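Re: [karkeo-linens] sheets, table covers, the pile of small cloths

429 views · 2 replies

Hi all, quick one, have to be out by 4.

Replying to Lộc below bc I think we're talking about two different problems. His is the folding. Mine is that the wrong stuff gets bought and then noone can tell the bed things from the table things.

> On Tuesday Lộc Lý wrote:
> Can we please agree on ONE way to fold the small cloths. I opened the
> bin at Quách and it was half rolled, half in quarters, a few just
> balled up. I don't care which way. Quarters stack better. Rolled fits
> the narrow shelf. Pick one and I'll redo the bin myself.
> Also who ordered from Retow again? Invoice 3294. I thought we were
> moving to Clestard for the table covers after the last lot shrank.
> L.

OK so. Invoice 3294 was me. Retow had the wide sheets and Clestard didn't, and the bed needs wide. The narrow ones pop off the corner as soon as anyone sits down. Table covers I'm happy to get from Clestard from now on, no argument.

On the bed. The pale greenish-beige sheet is a good color, doesn't show much, but it creases. Pulling it flat from the headboard end first helps a bit. Small whites should not live on the bed, they get crumpled and then somebody has to start over. Same for bags, phones, chargers. I know it's the nearest flat thing when your hands are full. 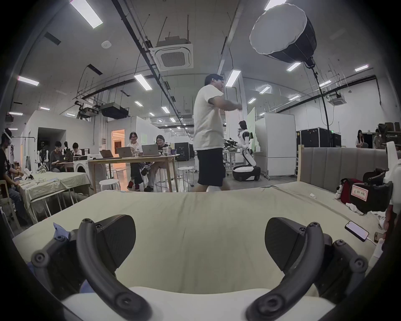

Anyway the sheet. I'd like to wash it on its own next time, warm, short spin. The long spin is what does the creases imo. If somebody has tried it damp from the machine straight onto the matress tell me how that went, I'm curious but not brave.

Table covers next. Green for the tables, that was the idea, so that a blue or dark cloth shows up against it while you're folding. Works fine for me. It's no good with white in low light but whatever. One thing, the cover has to be smoothed BEFORE the cloths come out. Otherwise you fold a wrinkle into everything. 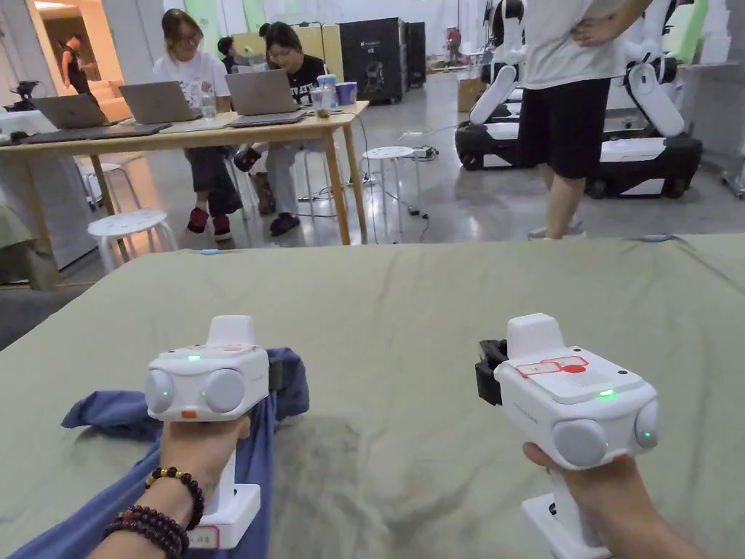
Blue cloth on the green cover, drinks and laptops over on the wood table.

Drinks, yes, keep them on the wood table please. Green cover stains, learned that in September with the tea.

So, folding. My vote is quarters. How I do it:

- both top corners first, pinched, arms out
- let it hang a second so the bottom drops straight
- bring right corner to left, lay it down, smooth from the fold out
- then the other way, done

The hanging bit matters most. If the top edge sags a little that's fine, it's when one corner is lower than the other that the quarter comes out crooked and the stack leans. Navy ones are the heaviest so they're the easiest to learn on. Start people on those. 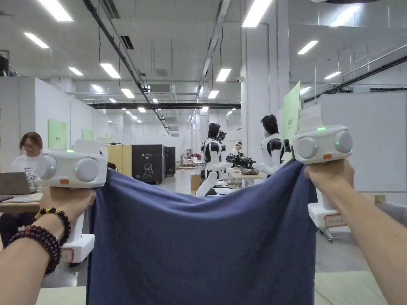

Lộc says quarters is fine by him as long as the folded edge faces out on the shelf, otherwise you pull one and get three. He'd also rather the navy ones had their own bin, they shed on the lighter stuff.

Fair, ok with both. I'll label a second bin.

Last count for Quách was 73 small cloths, before the Retow box. Haven't opened the box yet. If you take any home to wash write it on the sheet of paper inside the lid (paper sheet, not bed sheet, sorry)

Still need from you all: objections to quarters, and does anyone have the Clestard size chart, I had it and lost it.

Gotta run
Tươi Vương

Share 2 · Reply to list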